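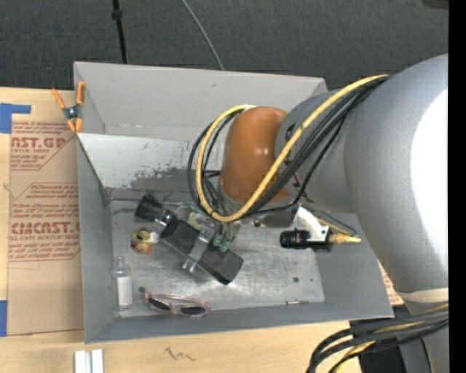
Fig. 4-1. Open gray metal bin on the table, arm over it.

Section 4. Setting up the Drunumel push camera for a lateral inspection

Read all of this before you pull any cable off the reel. Most of the calls we get at Benddale are from people who started at step 9.

Covers the standard reel and the long reel. If you have the older Clallness head on a Drunumel cable, steps 1 thru 14 are the same, but see the note after step 6.

What you need

Reel and camera head
Control box, charged
Locator wand
Skid set (2 sizes in the kit)
Gloves, eye protection, rags
Bucket of clean water
Wrench for the cleanout cap – not in the kit
Job sheet

CAUTION: Sewer lines carry bacteria and gas. Gloves on before the cap comes off. No eating, no phone in the same hand you feed cable with. If you smell gas (real gas, not sewer) stop, leave the cap alone, get everybody out and call the gas company from outside.

4.1 Before you open the line

1. Check the control box battery. Four bars is full. Two bars is not enough for a house with a long yard. Plug it in and do something else.

2. Look over the first ten feet of cable. Run it through a rag. Any nick you can catch with a fingernail, tag the reel and don't use it.

3. Check the spring behind the head. Should bend and come back straight. A kinked spring will hang up in the first elbow and you will be there all afternoon.

4. Check the lens ring. Hand tight, then a quarter turn. No tools. Over-tightening cracks the ring and that's not covered.

5. Pick the skid. Small skid for three inch pipe, large skid for four inch and up. No skid for anything under three.

6. Snap the skid on until both tabs click. Pull on it. If it slides, it isn't on.

NOTE: Clallness heads take the small skid only. The large one will click but it sits over the sonde and your locate will be off. Use the small one even in bigger pipe and put up with the low picture.

7. Connect reel to box. Red dot to red dot. Don't twist the plug, only the collar.

8. Turn on the box. Wait for the picture. Takes roughly 35 seconds from cold, quicker if it was on that morning. Do not keep pressing the button, it counts each press and will shut down again when it catches up.

If it shows E-914, the box can't see the head. Power off, unplug, look for grit or a bent pin, plug in again. Still E-914, try the other reel if you have one. Still there, it's the box.

4.2 Opening the cleanout

9. Find the cleanout. Usually within a few feet of the house on the street side, sometimes in the basement floor, sometimes under a flower bed nobody wants dug up. Ask the owner first before you go poking around.

10. Have all water in the house shut off. Toilets too. Put a note on the bathroom door if people are home.

11. Loosen the cap half a turn and wait. If water seeps up the threads the line is backed up. Do not open it further. Tighten, wipe down, write BACKED UP on the job sheet. That line needs clearing before anybody can scope it.

12. No water, take the cap off slow. Stand to the side.

13. If there are two caps side by side, one goes to the house and one goes to the street. Mark which is which with chalk. You will forget.

4.3 Zero and feed

14. Hold the head level with the top of the cleanout. Press ZERO and hold untill the counter reads 0.0. Every distance in your report comes off this, so do it right here and not back at the truck.

15. Set the address and the direction (upstream or downstream) on the text screen. Owner's name optional. We leave it off.

16. Press REC. Red light steady = recording. Red light blinking = card full or no card.

CAUTION: A blinking light still shows you a live picture. People have run a whole lateral this way and come home with nothing. Look at the light.

17. Feed by hand, short pushes, a foot or so at a time. Other hand on the reel brake. Never use the reel to push.

18. At each joint, stop. Let the picture settle. Count of three. Then go on.

19. At a bend, back off six inches, then push through with a light bounce. If it doesn't go after five or six tries quit pushing. Forcing it breaks the spring and then the head stays in the pipe. Digging it up is on you.

20. If the lens goes muddy, pull back a few feet and have someone run a sink for a minute. Clean water down the line does more than wiggling will.

21. Anything worth noting – roots, cracks, a belly, an offset, grease – press MARK and say out loud what it is. Mic is on the front of the box. Talk toward it, and keep the radio off.

22. Stop at the city main. You'll see the pipe open up wide and flow crossing. Do not go into the main. Back up one foot, press MARK, say "main."

4.4 Locating

23. Leave the head where it is. Turn on the sonde from the box menu (TOOLS, then SONDE).

24. Walk the wand along the line of the pipe, tip near the ground. Number climbs as you get close. Go past the peak and come back to it.

25. Turn 90 degrees and do it again. Where both peaks cross, that's the spot. Paint or flag.

26. Press DEPTH with the wand tip touching the ground. Take it twice. If the two readings don't agree within a few inches, do it over and stay clear of parked cars and chain link.

NOTE: Cast iron cuts the signal. Expect weak readings until you're past the foundation. Depth under a driveway with rebar is a guess and should be written down as one.

4.5 Pulling out and cleaning up

27. Keep recording on the way back. Plenty of cracks only show going the other direction.

28. Pull by hand thru a wet rag. Don't let the cable whip when the head clears the cap.

29. Press STOP. Wait for SAVED on the screen before you power off. Pulling the plug early loses the file, all of it.

30. Cap back on, threads wiped, snug. Water back on. Tell the owner.

31. Rinse the head in the bucket, dry the lens with a clean rag. No bleach on the lens. Bleach and water is OK on the cable, rinse it after.

32. Skid off, tabs checked, back in the kit. Broken skids go in the trash, not back in the case for the next guy.

33. Fill in the job sheet while you're still at the house. Length, pipe material, depth at each flag, anything you marked.

Parts

Spring, replacement: part no. 1251. Lens rings come in a bag of two. Orders in before noon go out same day, except August when the counter closes early. Hầu cables do not fit this reel, the plug looks the same but the pins are reversed. Don't try it.

Questions on this section go to Lộc Dương at the Benddale shop. Have the reel serial number ready, it's stamped inside the hub, left of the brake.

Section 5 covers reports and file transfer.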